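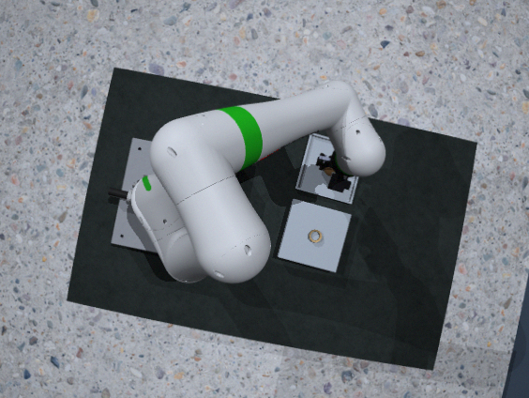 Figure 7.1. Simulated work cell for the pick-and-place unit, overhead view, gripper over the tray.

Unit 7: Frames, Planning and Grasp Checks in Simulation
Notes by Nhàn Cù. Read before the lab. The code referred to is in the Kundari repository, branch unit7.

7.1 The cell

All exercises in this unit use the cell in Figure 7.1. The arm is bolted to a grey mounting plate on a dark mat. Two fixtures matter for planning: the shallow tray with raised rims, and the flat square platform next to it. The ring resting on the platform is one of the parts you will be asked to handle. The floor is textured and carries no collision geometry of its own; the mat plane is the lower bound of the workspace.

Both fixtures are rotated relative to the camera. Students who wrote axis-aligned crops last term lost the tray corners and then spent the lab debugging the wrong module. Take fixture poses from the scene graph or estimate them. Do not assume they line up with the pixel grid.

7.2 Frames

The following names are used in the code and in the grading scripts.

world: origin on the mat plane, z up
base: origin at the center of the arm flange on the mounting plate
cam: optical frame of the overhead camera, z along the viewing direction
tray: origin at the center of the tray floor
plat: origin at the center of the platform top
tcp: midpoint between the fingertips, z along the approach direction

A pose is written T_a_b, read "pose of b in a." Composition is left to right, so

T_base_part = T_base_cam * T_cam_part

and the inverse is taken explicitly. Kundari does not invert for you. If you pass T_cam_base where T_base_cam is expected, the planner will often still return a path, and the path will be to somewhere else. Print the z component of T_world_part first. A part resting on the platform must have a z value slightly above that of plat. A negative value means a swapped frame.

Units are meters and radians throughout. The Zeman loader converts mesh files from millimeters on import. Do not convert a second time.

7.3 Perception

The perception node publishes one mask and one pose estimate per visible part. Three conditions make the overhead view harder than it looks.

Occlusion by the arm. When the wrist is above the tray, it hides one corner of the tray and much of the interior. In Figure 7.1 the small brown-orange object between the finger assemblies is itself partly obscured by them. A mask computed at this point is short on one side and the centroid moves accordingly. Perceive from the retracted configuration, cache the result, and treat any detection made while the arm is over a fixture as low confidence.

Shadow. Lights in the cell are soft, and the robot casts a gray region into the tray interior. Thresholding on brightness will split the tray into two regions at the shadow edge. Use the segmentation output, or threshold on hue if you insist on a hand-written method.

Ring topology. The ring has an open middle, and the platform shows through it. Its centroid is a valid position estimate and a useless grasp point for depth lookup: the depth pixel there belongs to the platform. Sample depth on the mask, take the median, and keep the centroid for x and y only.

7.4 Planning

Planning runs in joint space with a sampling planner, followed by a shortcut smoother. Defaults are in tilto.yaml:

max_samples: 300
shortcut_passes: 2
goal_tolerance_pos: 0.002
approach_offset: 0.06

The transfer is split into segments. Free motion goes to the pre-grasp pose, which is the grasp pose backed off along tcp z by approach_offset. The approach is a straight Cartesian line. After the fingers close, the retreat runs along the same line in reverse, and a second free motion goes to the pre-place pose. Do not let the sampling planner handle the approach. It has no preference for vertical motion and will come in through the tray rim if the rim is thin enough to fall between collision checks.

That last point needs care. Collision checking is discrete. The edge resolution must be small enough that the fingertips cannot cross a rim between two checked states. Work it out from the rim thickness and the longest moment arm from the joint being moved — base rotation is the worst case when the arm is extended. The checker also has a padding parameter. Padding makes thin obstacles easier to catch, but too much closes off the tray interior and every grasp becomes infeasible.

The held part must be attached to tcp in the planning scene as soon as the grasp is accepted. Otherwise the retreat is planned for an empty gripper.

7.5 Grasp acceptance

Finger position alone is weak evidence. Accept a grasp only if the commanded close has finished, the measured finger gap lies within the expected range for that part, and contact is reported on both fingers. Log all of these values even when the grasp is accepted. The Clultura viewer plots them against simulation time and will mark the step at which a contact was lost.

A known fault: with seed 146 the simulator reports contact on one finger a step before the other, and code that checks only once will reject a good grasp. Poll over a short window.

7.6 Lab tasks

1. Load the cell and print T_world_tray and T_world_plat. Confirm the rotation of each about world z.
2. Write the ring pose estimator from 7.3. Report the error against ground truth with the arm retracted, then with the wrist above the platform.
3. Plan a transfer of the ring from the platform to the tray. Submit the joint trajectory and the collision log.
4. Halve the edge resolution until the collision result stops changing. Plot planning time at each value.
5. Run seed 146 with single-check and polled acceptance. Submit both logs.

Submit one archive per pair. Trajectories in the native Kundari format only — exported spreadsheets will not be graded. Task 4 is slow on the shared machines, so start it before writing up task 2.

Reading for next unit: the chapter on time parameterization, up to the section on jerk limits.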